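Ditia Kennel Program
Progress report to the Eltby Fund, second reporting period
Prepared by Jade Nuttall, breeding records lead

1. Status

The program breeds and places medium-sized companion dogs from health-tested parents. Work in this period covered hip and eye screening, the whelping schedule, and the transfer of old litter cards into the Gesow database. Screening and whelping are on schedule. The database transfer is behind by one month.

2. Records

The paper archive holds 169 litter cards. Each card is entered once, checked against the registration papers, and then locked. Cards with a missing sire number are set aside and traced through the stud book. Myroslav Pasichnyk wrote the import rules and now reviews all rejected entries. Most rejections come from kennel names spelled two ways on the same card. A merge rule for these was added in March and has cut manual review time.
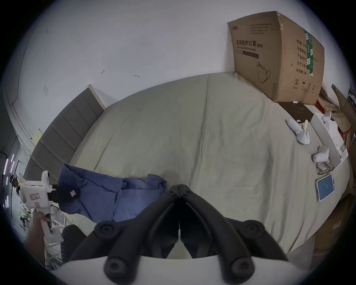 Why has the database transfer fallen behind?

Older cards record coat type and color in free text, and the database accepts only fixed codes. Each of these cards has to be read and coded by hand. The code list was approved late, so coding started a month after the planned date.

3. Health screening

All breeding dogs due for hip X-rays in this period have been X-rayed. Eye exams are complete for the females and will be finished for the males before the next report. Two dogs were withdrawn from the breeding plan on the basis of hip scores. Both have been spayed or neutered and will be placed as pets under the standard contract.

The DNA panel has moved to the Kabbaj laboratory. Turnaround is shorter than with the former supplier, but results arrive as separate files and must be matched to the microchip number before import. A batch format has been requested.

4. Litters and placement

There were 4 litters in the period. Puppies are weighed twice a day for the first two weeks and daily after that until they leave. Weight loss after the first day triggers a call to the vet.

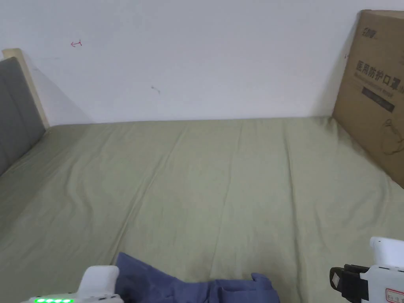 Placement visits begin once the puppies have had their first vaccination. Buyers receive the feeding chart, the vaccination record, and a copy of both parents' screening results. Follow-up forms are now sent 60 days after placement. The return rate is acceptable, though answers on house training are often left blank and the question will be reworded.

5. Budget

Spending is within the approved total. Lab fees came in under the planned amount and vet fees over it, mainly due to one cesarean. We ask for approval to move the unspent lab funds to the vet line.

6. Next period

Complete eye exams for the males.
Finish coding of coat type and color.
Test the Kabbaj batch format when received.
Send the revised follow-up form to new owners.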